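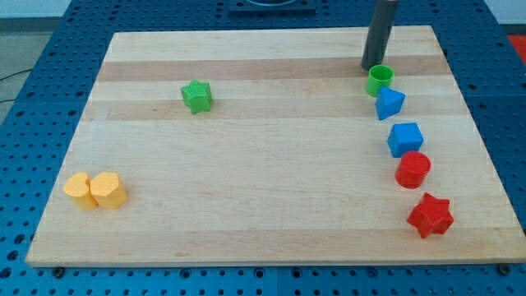
Plastic shape blocks from the Whitlock play library, set out on a pale wooden board at the Kenby workroom.

Kenby Play Library Opens Its Shape Block Shelves to Families Across Lerkcombe

LERKCOMBE – Families with young children will be able to borrow sets of colorful shape blocks, free of charge, when the Whitlock play library opens its new lending shelves at the Kenby workroom this March. The shelves will hold 445 sets to begin with, every one of them sorted, washed and bagged over the winter by people from Lerkcombe and neighboring Flonumthorpe, and we could not be happier to be sending them out into living rooms and onto kitchen floors where they belong.

The blocks are small and chunky, in red, blue, green and yellow, and they come in the shapes that children seem to reach for again and again. There are stars and cubes, cylinders and triangular prisms, and a few pieces with more sides to talk about, such as the yellow pentagon. Some of the green pieces have ribbed sides, which little fingers love to run along, and one of the green cylinders is open at the top like a cup (it has already served a good many pretend breakfasts during our trial mornings!).

"My own two learned the word 'pentagon' long before they could tie their shoes, and it was all down to a bag of blocks a neighbor lent us," said Gemma Crabtree, who runs the Whitlock play library. "You tip them out, you start putting the reds with the reds, and then somebody decides it should be stars with stars and the whole thing begins over again. I have seen grandparents get quite heated about it, and I mean that in the nicest way."

The project grew out of a toy drive in Flonumthorpe that brought in more than 700 bags of donated playthings, many of them mixed together in ways that took a great deal of patience to undo. Shinji Hosoda, a retired preschool teacher, led the sorting and wrote the activity cards that go home with each set. There are 17 cards in all, and they cover matching by color, matching by shape, lining blocks up in a curve, and finding which pieces will stand on end and which would sooner lie flat.

"A star is a wonderful thing to hand to a child," Hosoda said. "It will lie down for you, and with a bit of care it will stand up too, and they want to try it both ways. I have kept the cards short so that the grown-ups will read them."

Sets may be kept for four weeks and renewed once. The Kenby workroom opens at 10 in the morning, and there will be blocks out on the tables for anyone who would like to play before choosing – no need to book, and brothers and sisters of all ages are welcome. Families who find a stray block under the couch after returning a set are asked to drop it in the box by the door.

For more information, please ask for Gemma Crabtree at the Whitlock play library, Kenby workroom, Lerkcombe.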